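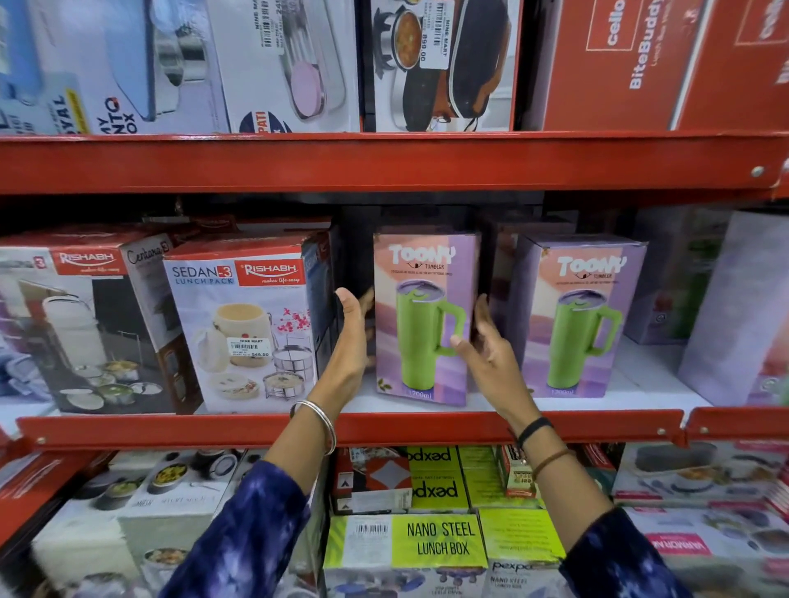
What does Sirko sell?
Lunch boxes, tumblers, insulated carriers and the other things people use to take food and drink out of the house.

About Us

Sirko is a kitchenware and housewares store run by two partners, Khrystyna Dmytriv and Tanko Nwankwo. We opened with one room and a short list of products, mostly steel containers and water bottles. The list got longer as customers asked for things, and after a few years we took over the unit next door and knocked through the wall. The step in the middle of the store is where that wall used to be. Please watch your footing there.

What we carry

Lunch boxes are the biggest part of the business. We keep stacked steel sets for people who pack rice, vegetables and a curry separately, single steel boxes with colored lids, insulated carriers, and small plastic boxes for younger children. The insulated sets come from several makers, Rishabh and Cello among them. The Sedan-3 Lunch Pack is one of the Rishabh sets, with steel containers and a carrier to put them in.

Tumblers and bottles are kept with the lunch boxes – most people buying one want to look at the other. We have small sizes for school bags and large ones for the car or the desk. The Toony tumbler is on the large side at 1200ml and has a handle. If you plan to put it in a cup holder, measure the holder first.

Farther back are storage jars, mixing bowls, pressure cookers, chopping boards and baking pans. Cleaning supplies are along the rear wall. We stopped carrying glassware and do not plan to bring it back.

How the store is set up

Stock stays in the maker's box on the shelf. You are welcome to pick up a box and read the sides, and if you want to see what is inside, ask at the counter. We open one of each model for this purpose and keep it in the cabinet behind the register. Please do not open sealed boxes yourself.

Lev Zhuravel looks after the shelves. He puts heavier cartons low and tries to keep sets from the same maker together, although this does not always last past noon. If something has been put back in the wrong place, go by the sticker on the box itself.

Back to school

August is our busiest month. We bring in extra lunch boxes and bottles and open at 8 instead of 9. Schools and day care centers that need the same item for a whole class should write to us early in the summer. Orders of 32 pieces or more are packed by class, and names can be added on a plain label. We do not engrave.

Returns and spare parts

Unused items in their box can be returned with the receipt within 4 weeks. Lids and gaskets wear out before steel does, so Bohdan Pavliuk keeps a drawer of spare seals, clips and handles at the service counter. Bring the old part with you if you can. A photo of it is often not enough to tell two sizes apart.

We cannot take back a tumbler or bottle that has been used, unless it is faulty.

The people here

Khrystyna does the buying and answers most of the email. Tanko handles deliveries and accounts. Ívar Vídalín works the register and knows the cookware better than the rest of us – he was a hotel cook before he came here. Lev and Bohdan are mentioned above.

Finding us

We are on the ground floor of the Menier building, at the parking lot end. The entrance on the street side belongs to the offices upstairs and does not lead to the store. Carts are just inside our door, and there is a ramp to the left of the steps.

Page last updated 20 September 2023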